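Workshop notebook – set and table preparation
Oct 9, 2024
Entry by Faisal Minhas

Work continued on the breakfast table for the Nandencombe display. The tabletop was wiped down and left without a cloth, as agreed in April. The black backdrop was taken out of storage and hung from the Hekik rail. It had been folded too tightly and will need steaming before the display opens. Colleagues are asked to roll it on the long tube after use and to leave the tube on the upper shelf.

The remaining Osent letters were sorted into the shallow drawer. Stock now stands at 188 pieces, including duplicates. The adhesive dots from the previous order hold well on smooth board but poorly on fabric, and the Mendonça pins are to be used instead wherever the cloth hangs free. Receipt 1129 covers the pins and has been filed with the others. 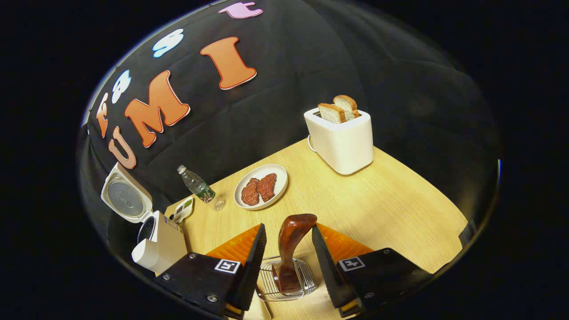
Placement of the tableware remains the main question for this table. The toaster is heavy for its size and should be set down before anything else is brought in. With it at the far corner and the two slices standing up in the slots, the plate can stay near the center and there is still room to reach across from the front. The two pieces of meat are better left side by side on the plate than stacked, which hid the lower one completely in the earlier trial. The water bottle is less satisfactory. Lying on its side to the left of the plate, it takes up more of the table than it needs, and I would prefer to see it upright near the back.

The large orange letters read well against the black. The pale blue ones are weaker at a distance – a stronger blue has been requested from Osent under reference 732. The wrinkles on the right side of the cloth are more noticeable than expected and should be dealt with first.

Outstanding: steam the backdrop; shorten the rail by 39 mm at the window end; find the second white plate, last signed out to the Mendonça table. The toaster cord is to be tucked behind the body before the next session. Drawer labels are still to be printed.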